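Search this site
Enter keywords
Go

PRESS RELEASE
14/08/2022

Astville robotics club opens its two-arm project to visitors, and asks them not to expect too much

Astville Young Engineers will hold an open afternoon in September for anyone who wants to see what its student robotics class has been doing. The club would like to be clear before people come: the robots are slow, the job they have been given is one a small child could do, and the class has doubts about whether it was worth giving to a robot at all.

The class is made up of eight students, led by Marama Tautahi. They call the project Hullo. Its aim is to get two arms to share a desk and tidy it between them, passing things across where one arm can't easily reach.
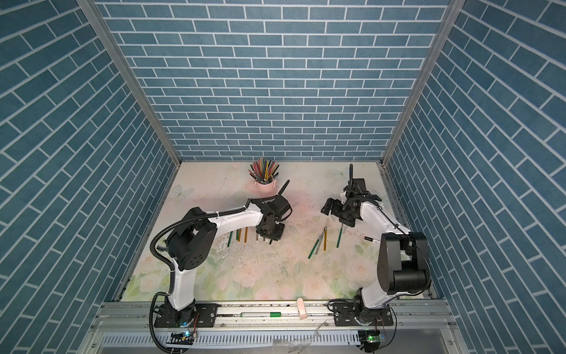 Ms Tautahi picked tidying as the task after the students had sat through a good many online videos of robots folding shirts and making coffee. "I wanted them to ask what had been left out of the video," she said. "How many goes did it take? Who put everything back in between?" Her own desk task is not a glamorous one. A pink pot stands near the back, crammed with pencils that lean every which way, and more lie on the tabletop between the arms. Thin things that roll are awkward for a gripper, and the students were told so on the first evening.

By the class's own scoring, an item was picked up and put where it should go in 65 per cent of tries. The club does not think this is a figure to boast about. A try was scored as a pass even if the arm took its time, and the students chose where the items went beforehand.
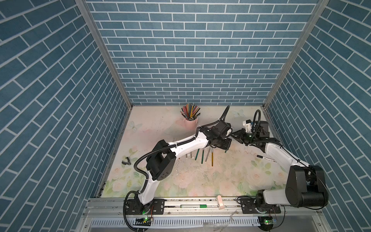
That last point caused the longest argument of the term. Rangi Pryor, one of the older students, wanted the figure left out of this release altogether. Siu-ming Lai thought it should go in with the scoring rules printed next to it, and she won. The full rules will be on the wall at the open afternoon, along with the list of failed tries. 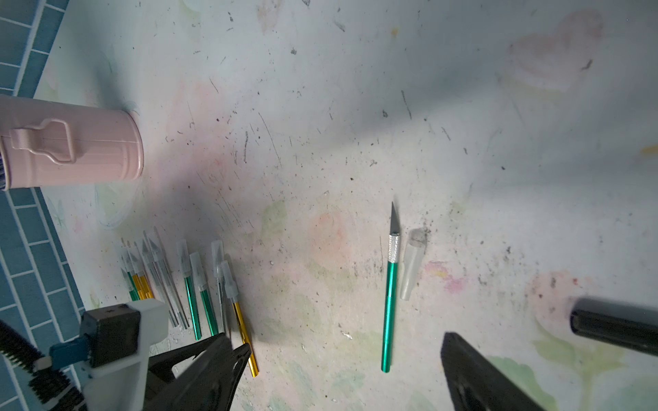

Close work at the gripper: one tool set apart from the group.

The project has cost the club £867 so far, paid for by a grant from the Pomare Fund. Morfudd Rowlands, who chairs the club, said she had been asked more than once whether the money might have bought more soldering irons. "It might," she said. "I still go back and forth on it. They've learned to distrust a good demo, and I'd pay something for that. I'm not sure I'd pay it twice."

The class has not decided whether to enter the Plarkevness student robotics contest. Ms Tautahi is against it unless entrants are made to show unplanned runs. The students are split.

Visitors to the open afternoon may ask for any run to be done again, and can move things about on the tabletop between runs. Entry is free. Under-12s must come with an adult.

Press contact: Mwajuma Gachanja, Astville Young Engineers

ENDS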